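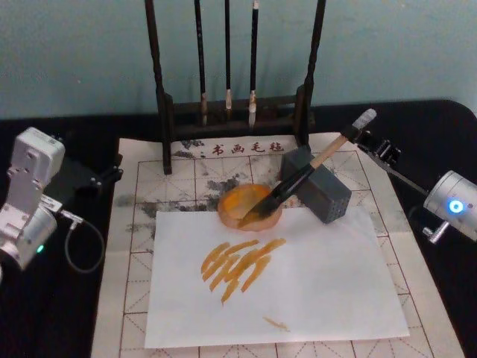 Prurnari short film festival: progress report to the Ivura fund, February

You asked for a plain account of where we are, so I have left out the quotes from happy visitors.

The open call has closed with 1358 submissions. I would not read much into that. We dropped the entry fee this year, and a fair share of what arrived was plainly sent to every festival on somebody's list. The viewing group has passed 26 films to the second round and I would be comfortable showing perhaps half of them to a paying audience. The costume strand, which was the main selling point of our application to you, is thin. We have 7 films that touch on dress in any serious way, and two of those are really adverts for a label.

Venues: the Voneck has confirmed its large screen for the opening night and the Saturday-style late shows we tried last time. Its manager believes the late shows will fill. They did not fill before, and I have asked for the small room as a fallback. The Nông has offered us its upstairs space free of charge, but the projector there is old and we have yet to see it run a full feature. Until we have, I am leaving it out of the printed programme.

Somkiat Wannasri has agreed to curate the archive evening. His list is strong. Getting hold of the prints is another matter: 6 titles requested, two cleared, one refused, and no reply on the rest. He is hopeful. I have told the designer to keep that page open.

Money: spending is within the budget you approved, mostly because the large bills have not come in. Print transport was quoted before the archive list was settled and will go up. The subtitling line looks too low to me and I said so in the autumn. If it overruns I would move money from the launch party before asking you for more.

Audience work: the schools screenings were meant to be booked by now. Four schools said yes over the phone and one has signed the form. I would count the one. Your target for this part of the grant still looks out of reach, and I would like to talk about lowering it before the next payment falls due.

Still to do before the next report:
Test the projector at the Nông
Chase the remaining archive replies
Get a fresh transport quote
Settle the jury, where we are one person short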